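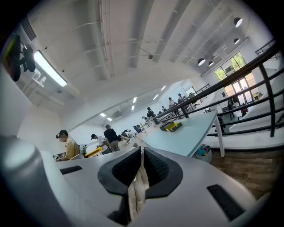

Week 6: Playout and master control

Reading before the session: Navarrete, chapter 3, on schedules and as-run logs.

A playout system takes the day's schedule and sends each item to air at its set time. Most small stations run two servers in parallel, main and backup, both reading the same playlist. If the main output drops, the switcher moves to the backup — usually within a few frames.

Terms to know: house format, secondary event, join in progress, as-run log.
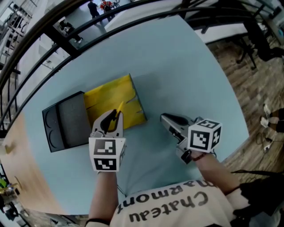 Department of Broadcast Engineering

Lab task (pairs). Build a 28-minute playlist with two breaks and a station ident at each junction. Add a lower-third as a secondary event. Export the as-run log and mark any item that started late.

Hand in the log and a half-page note to Ivana Iturra by 6 pm. Questions about the marking go to Amancay Cabral.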